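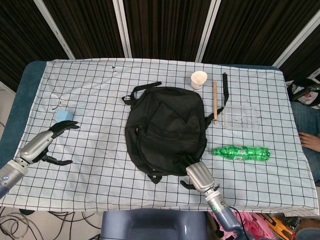
**Best way to clean and pack a plain black backpack without wrecking it?**

Posted by Grasodent

Okay so I have a black backpack I've been dragging to work and back for ages and it's due for a real cleaning. It's nothing fancy, one zippered pocket on the front and a smaller pouch under it, the usual two straps and a handle up top. I'm flying out in July with only this bag (my first time going carry-on only, wish me luck!) and I'd like it to not smell like old banana when I open it on the plane.

Two things I can't figure out. First, can it go in the washing machine? The tag inside has worn down to a blank white square. Second, how do you all pack one of these so it doesn't turn into a lump? Mine always ends up with everything at the bottom and then it tips over backward the second I put it down. I've got 8 days of clothes to get in there, plus a charger and a book, and I'd rather not buy another bag.

I've already tried the roll-everything method and I must be doing it wrong, my shirts came out looking like used napkins.

---

**Storberg**

I'd skip the machine. I put mine through once on gentle and the coating on the inside started coming off in little flakes, and I was picking them off my sweaters till spring. Hand wash it in the tub instead:

- Empty every pocket, then turn the bag upside down and shake it. Then do it again, there's always a coin.
- Vacuum the seams with the skinny attachment.
- Lukewarm water, a small squirt of dish soap, and an old toothbrush for the zippers and the shoulder straps. The straps are the gross part, so take your time there.
- Rinse until the water runs clear and hang it upside down with all the zippers open.

Mine took two nights to dry in the bathroom. Don't put it in the dryer!! And if the banana smell is still hanging around, leave a bowl of baking soda in the main compartment overnight with the zipper closed over it (set it somewhere it won't get kicked, ask me how I know).

For packing, lay the bag flat on a table with the back panel down and the front facing up, and open it like a suitcase if the zipper goes down far enough. I used to pack mine standing up on the floor and everything slid to the bottom, same as yours. On a table you can see where the gaps are. Heavy stuff goes against the back panel, so your book and your shoes if you're bringing a spare pair. Clothes go on top of that. Then the front pocket gets the charger and whatever you need at the airport, and please don't stuff it, because a fat front pocket is what makes the thing tip.

Fold the shirts in half and then roll them loosely. Jeans I just wear on the plane.

---

**Akpan**

just wash it its a bag

---

**Lorkance**

Agree with Storberg on the hand wash, but I'd go easier on the soap. Dish soap took forever to rinse out of the padding on mine and then it foamed up a bit the first time I got caught in the rain, which was a great look at the bus stop. I use a spoonful of the gentle laundry stuff now.

Also, 8 days of clothes is a lot for a work bag! I'd bring 4 and do one sink wash in the middle. Check the bag size rules for your airline too, and measure yours when it's full, since a soft bag gets a lot thicker once it's packed. And tuck in any loose strap ends before you board. I roll mine up and put a hair tie around each one so they don't catch on the armrests.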